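Work Surfaces at Voltilcombe: The Pale Wood Gallery

Category: Rooms and Furnishings
Reading time: 2 minutes

The Kakerley Trust has refurnished the study rooms at Voltilcombe with 11 new tables supplied by Stoica. Brief notes for members and visiting groups are given below.

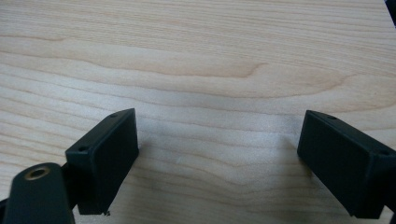 Tabletop, main study room
Pale blond veneer with a fine, wavy grain. A darker band rises and turns over into a rounded loop, much like a flame, while the lines elsewhere run closer to level. The surface has a smooth, matt appearance.

About the tables

The tables were ordered in December, following a review of the furniture then in use at Voltilcombe. The earlier tops had been stained dark and were considered too heavy in tone for rooms facing north. Members who were consulted expressed a clear preference for a lighter wood, and samples were left on display in the Wamon Room for five weeks before a choice was made.

No two tops carry the same pattern. Where tables stand end to end, they have been arranged so that the stronger markings do not meet at the join. Groups moving the furniture are asked to return each table to its numbered position.

Care of the surface

Tops should be wiped with a soft, barely damp cloth and dried at once, following the direction of the grain. Polishes, sprays and abrasive pads must not be used. Mats for hot drinks are kept in the cupboard beside the door, and cutting boards may be borrowed from the front desk. Marks or scratches should be reported on the day they are noticed.

Using the rooms

The study rooms seat roughly 60 people in total and close at 7 in the evening. Tables may be reserved by groups through the Voltilcombe office. Requests for the Wamon Room are handled separately, as it is also used for meetings of the Trust.

Filed under: Voltilcombe, furniture, wood, study rooms

© Kakerley Trust. Contact the Voltilcombe office | Back to top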